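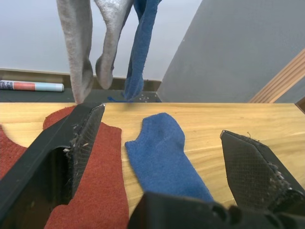
A versão de junho do Undix, o pacote de planejamento de pegas que mantemos em Grandalport, traz uma mudança no tratamento de tecidos. Até aqui, o módulo de percepção devolvia uma única máscara para tudo o que fosse pano e deixava ao planejador a tarefa de separar as peças. Com objetos rígidos isso nunca deu problema. Com meias, deu. A meia azul estendida na mesa, entre os dois dedos da garra, tem quase a mesma cor da que está pendurada atrás dela, e a borda da mesa é o único limite claro entre as duas. A versão antiga juntava as duas numa peça só e calculava o ponto de pega no meio do caminho, onde só havia madeira. A nova usa a profundidade estimada antes da cor, e a cor só entra para desempatar.

A segunda mudança está no filtro dos próprios dedos. A câmera do punho enxerga a garra o tempo todo, e o filtro antigo recortava uma silhueta fixa, calculada com a garra aberta. Quando um tecido encostava no dedo ou passava por trás dele, a máscara perdia um pedaço ou ficava dividida em duas. Agora a silhueta é gerada a partir da abertura medida a cada ciclo, e o segmentador pode ligar duas regiões separadas por um dedo se a cor e a textura coincidirem dos dois lados. O limiar dessa ligação fica no arquivo de configuração e vale a pena revê-lo para cada tipo de pano. Em malha fina o valor padrão serve. Em tecido felpudo convém baixar um pouco.

Para a validação montamos um conjunto de 168 sequências gravadas no mesmo posto, com peças sobre a mesa e peças penduradas. Dessas, 20 ficaram reservadas e não entraram em nenhum ajuste. Nas reservadas restaram 4 erros de separação, todos com peças da mesma cor encostadas uma na outra. Esse caso continua em aberto - a profundidade ajuda pouco quando não há distância entre os panos.

O planejador também mudou, embora menos. O Willetti, nosso gerador de trajetórias, passou a receber as regiões penduradas como obstáculos flexíveis. Antes elas eram ignoradas ou tratadas como parede, conforme a configuração, e nenhuma das duas opções era boa. Com a nova classe, o braço pode passar perto de um tecido, mas paga um custo por isso e procura outro caminho se houver.
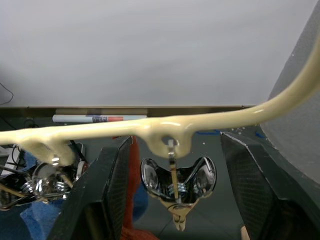
Peças metálicas próximas ao tecido seguem tratadas como obstáculos rígidos, com margem de 10 milímetros. A margem é maior que a dos demais objetos porque superfícies espelhadas atrapalham a estimativa de profundidade: o reflexo costuma aparecer como um buraco no mapa, e o planejador tentava passar por ele. O Willetti agora fecha buracos pequenos cercados por medidas válidas antes de planejar. Buracos grandes são marcados como desconhecidos e bloqueiam a passagem.

Quem usa o Undix com o visualizador Buschmann precisa atualizar os dois juntos. O formato das mensagens de máscara ganhou um campo para a classe da região, e o visualizador antigo descarta as mensagens novas sem avisar. As gravações antigas continuam legíveis, e o conversor que vem no pacote preenche o campo com o valor "indefinido".

Os arquivos de configuração existentes não precisam de alteração. O filtro de silhueta antigo continua disponível por uma opção de compatibilidade e será retirado na próxima versão.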